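Bench notebook, Flunero cell, Thursday

Chopsticks into the rack, by remote.
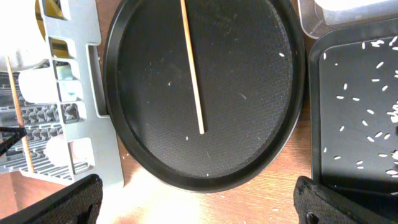
Smaranda Nedelcu wrote in the margin of the last entry that we should stop teaching the stick task with the wrist view alone, because the operator learns the camera's habits and the policy then learns the operator's. She wants the overhead view back on the screen. I have argued the other side since April and I am going to argue it again here, in my own notebook, where I win more often.

My case: if the operator can see the overhead view, he uses it, and then the demonstration contains decisions the arm can't make from its own wrist. We trained the first Flakero set that way. The arm would go toward a stick it could not possibly have seen yet, miss by a finger's width and close on air with great confidence. It had learned that sticks are where Smaranda's eyes are.

Her case, put fairly: with the wrist view only, I hunt. I swing left, swing right, creep forward, back off. All of that goes in the recording as if it were technique.

So we are both right and the data is bad either way. Moving on.

Setup this morning: round black tray, gray dish rack to the left of it, rectangular tray of rice to the right left out from the scooping task. I keep meaning to put the rice away between tasks and it keeps being a useful distractor, which is my word for anything I haven't put away. A grain has got onto the round tray as well. White on black, so it shows up beautifully, and I would like the policy to ignore it. Last month's policy did not ignore it. It made a slow, tender descent toward a single grain and stayed there until I hit the stop.

The stick itself is the trouble. Lying flat on the tray it offers the fingers almost nothing to get under. By hand (kinesthetic mode, holding the arm by the wrist and dragging it through) I can feel the tips touch down and ease off. By remote I get nothing back through the Sadowski handles except a faint buzz that arrives after the fact, like a letter. I pressed too hard twice before lunch and the force limit tripped both times.

What worked better, for whoever has the handles next:

Come in with the fingers wide, wider than feels sensible.
Line up across the stick before going down. Do not rotate near the surface.
Touch the tray, come up a hair, then close slowly.
If the stick rolls, let go and back out to the start pose. Do not chase it. Chasing looks like skill on the replay and trains like panic.

The placing half is less awful. The rack is forgiving in that it has a lot of slots and the stick will lean on something. It is unforgiving in that "in the rack" turns out to mean a different thing to each of us. I have been counting any stick that stays inside when the gripper opens. Smaranda counts only the ones that go in tip down. We need one rule before anybody labels anything, and I have written "tip down" on the whiteboard as a peace offering.

Glare is bad again on the near side of the table. Between the fingers the wood goes almost white. I tilted the lamp, which improved the table and did nothing good for the cups in the rack. Tilted it halfway back. Would prefer a blind on the window but that is a purchase order, and a purchase order is a longer task than this one.

Recording notes. Episode 514 is the last one under the old timing. From 515 on, the clock on the handles and the clock on the wrist camera come from the same source, so please don't mix the two without checking the offset first. The Unerard converter will happily mix them for you and report success. Folder total stands at 1180 episodes with the hand-guided ones included. Smaranda's target is 2704, a number with no history that I can find, and I have stopped asking.

Tried one thing after lunch that I want to keep: did the approach by hand, paused, then did only the grasp by remote. The join is ugly, a little hitch where the arm settles, but the approach paths are far smoother than anything I produce on the handles. If we trim the pause it might be usable. If we don't trim it, the policy will learn to stop above every stick and think.

To do: trim script for the pause. Retape the mark for the round tray, it has crept. Ask Smaranda whether she will take a compromise where the overhead view is recorded but the operator's screen shows only the wrist. Rice, away.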